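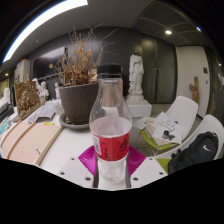

Laine Pärn objected that clear bottles should not go into the same batch as opaque containers, on the grounds that the tracking error on the two groups is different enough to distort the batch average. The objection was taken first, ahead of the agenda.

Tanner Cormier replied that the batch is defined by task, and that splitting by material would require a second task code in Truneler. Pärn withdrew the request for a separate batch but asked for a material tag on every episode. Agreed. The tag will have three values: clear, opaque, mixed. A clear bottle with a wrap-around label is tagged mixed.

**Kodden data collection, working meeting**
June 10, 2022
Present: Tanner Cormier (chair), Laine Pärn (minutes)
Previous minutes: approved with one correction. Item 3 should read "wrist pose," not "wrist pause."

## 1. Status of the grasp-and-place set

Total episodes uploaded from the Lungu site: 922. Of these, 304 involve a bottle. Review has passed 219 of the bottle episodes. The remainder are either waiting for review or have been returned with a comment. Truneler does not separate those two states in its export, and Cormier will ask for a column.

Most returned episodes fail for one of these reasons:

- recording stopped before the fingers opened
- object already between the fingers at the first time step
- pose track lost for more than 15 consecutive time steps

The second reason was discussed at length. Cormier's position is that an episode starting with the object in hand is still usable for placing. Pärn's position is that it must then be filed under placing and not under the full task. Agreed to file as placing. Existing episodes will be moved by script, and the script is to be run on a copy first.

## 2. Finger pads

The magenta ridged pads stay in use for the hand-held grippers. Pärn reported that the smooth pads from February let bottles rotate about the vertical axis during transport, which shows up in the data as a label turning with no matching wrist motion. A policy trained on those episodes may learn to expect the turn.

Trullel has offered a softer compound in the same shape. Cormier does not want to change pads in the middle of a set. Deferred until the current set closes. Pad type is to be entered in the session header from now on. It is a free text field, so please write "ridged" or "smooth" and nothing else.

## 3. Grip height on bottles

Operators have been gripping at different heights. Current instruction says "near the middle," which has been read in several ways. Revised text:

> Close the fingers on the lower part of the bottle. Keep the neck and cap above the pads.

Pärn asked whether this removes too much variety. Cormier said variety in approach direction is more useful at this stage, and grip height can be opened up again in the next set. Pärn asked that her disagreement be noted. Noted.

Caps stay on for all bottle episodes.

## 4. Backgrounds

Sessions with a lot in view behind the object (sculpture, dried plants, papers on the table, chairs with bags on them) are to be kept as they are. Operators should not clear a room before recording. Two sessions were recorded after a full tidy-up and look too much alike. They stay in the set but will be given a lower sampling weight.

Bright ceiling lights and dark glass doors were raised as a possible cause of lost tracking. No evidence either way. Pärn will plot track loss against room and bring the plot to the next meeting.

## 5. Calibration

Gripper width readings on unit B drift by a small amount over a long session. Until the encoder mount is replaced, unit B is to be zeroed with the fingers fully closed at the start of each session and again after every battery change. Unit A is not affected.

## 6. Actions

| Action | Who |
|---|---|
| Add material tag to Truneler form | Cormier |
| Request review state column in export | Cormier |
| Script to move in-hand starts to placing, test on copy | Pärn |
| Replace grip height text in operator sheet | Pärn |
| Plot of track loss by room | Pärn |
| Order encoder mount for unit B | Cormier |

## 7. Other business

The session header still lists the old project name. Cormier will change it to Kodden. Old headers will not be edited.

Next meeting to be set when the plot is ready.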